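Notes from the Packing Floor
Travangate staff newsletter, 30/12/2021

Well, we made it through our first holiday rush with the new packing line, and a few of you have been asking me how it's going down at our end of the building. So grab a coffee, because I have opinions!

Short version: I like it more than I thought I would. The Zaltmont arms have taken over the heavy end of the line, the stacking and the lifting, and my shoulders are very happy about that. On our best day we sent out 1000 boxes, with 33 of us on shift (last year I would have gone home and lain on the kitchen floor).

What the arms still can't do well is soft stuff. Anything with a fixed shape is fine. Give them a towel or a sock and they get lost. That's where the hand-held grippers come in. You squeeze, the fingers close, you do the job the way you'd do it by hand, and the software people learn from how you did it. I've done 209 of these runs now, most of them at home in the evenings, and I get paid my regular rate for them – I checked twice. 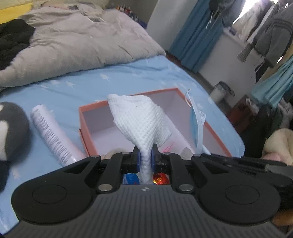

Towels are my favorite, if you can have a favorite. You learn to pinch low and let the rest bunch up, and you have to go slower than your hands want to. My first week I kept rushing and Toshiko Fujimoto sent half my runs back with very polite notes.

Now for the part people stop me about in the break room. Are we training ourselves out of a job? I asked that at the December meeting, and the answer was that nobody's hours get cut through the spring and two of the line jobs turn into arm-minder jobs, with a small raise. I'd like that in writing, and I said so. We're supposed to get it in January.

If you want to try the grippers, the sign-up sheet is by the time clock. Bring your reading glasses for the setup guide – the print is tiny.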